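Arm drops small cubes early when the planner replans mid-move

Posted by Dinesh Ekanayake, Mon 29 December

Hi all, hope everyone's getting a bit of a break. I'm sorting small foam cubes into a bin on a taped grid, and Trulix finds the cubes nicely. My trouble starts once one is in the gripper. If the planner decides to replan on the way over – usually with the second arm parked close by – the gripper opens a touch and I lose the cube. It happens in 4 runs out of 10, and slowing the arm down made no difference. Has anyone met this before? I'd love to keep replanning switched on if I can.

Bart Jacobs

Hi Dinesh, yes, I lost most of October to this one, so you have my sympathy! Have a look at whether your replan call rebuilds the whole goal, gripper included. Mine did, and the rebuilt goal went back to the default finger width, so the fingers dutifully opened. I moved the gripper into its own controller and had the planner send joint targets for the arm only. While you're in there, attach the cube to the wrist in your collision model as soon as the grasp is confirmed. Otherwise the planner still thinks the cube is sitting on the table and may plan a new path to get clear of it, and you'll see far more replans than you need.

Thambiah

Had it too, on the old Forness driver. Updating fixed mine. Don't know about yours, sorry.

Dinesh Ekanayake

Thanks both, you've been very kind. Bart, you were spot on – the width was being reset in my goal builder, line 1067 of a file I should have split up ages ago.
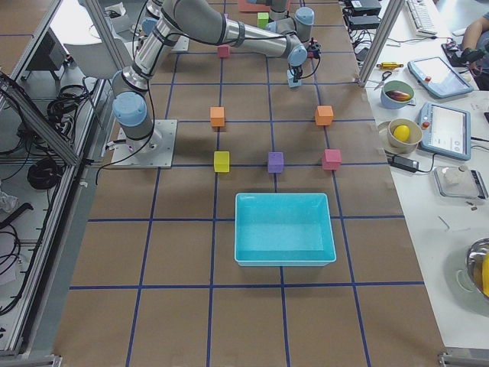 I've pulled the gripper out into its own controller now and I'll do the collision model next, then run the full set again with both arms powered up and let you know how it goes.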